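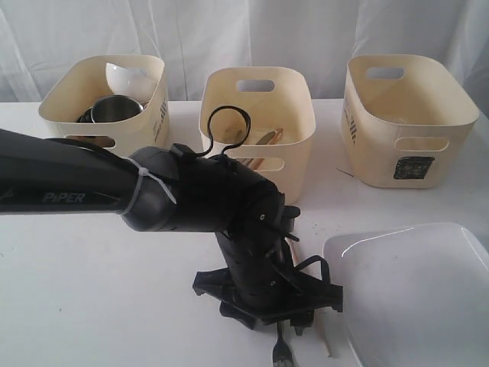

Grippers, part two: cutlery

17 April 2018

Last time I compared the Jekau and Claeys fingers on foam blocks, which told me very little. Cutlery is harder. A fork lying flat on a table leaves almost nothing to close on, and a thin wooden stick rolls as soon as one finger touches it early.

Each set of fingers got 400 grasps, split evenly between fork and stick, with the same arm, controller and approach speed. The Jekau set is stiffer and holds its alignment. The Claeys set flexes at the tip – good for the stick, poor for the fork, where the tines push it open.

Cable routing matters more than I'd allowed for. Too short a loop at the wrist and the joint pulls against it near full rotation. I've left more slack and re-zeroed.

Ozan Yaman thinks the closing force is set too high for both. He may be right. I'll drop it by 10 per cent and rerun the fork grasps before touching the camera mount. Raw logs are on the Drukisar page, labelled by finger set and utensil.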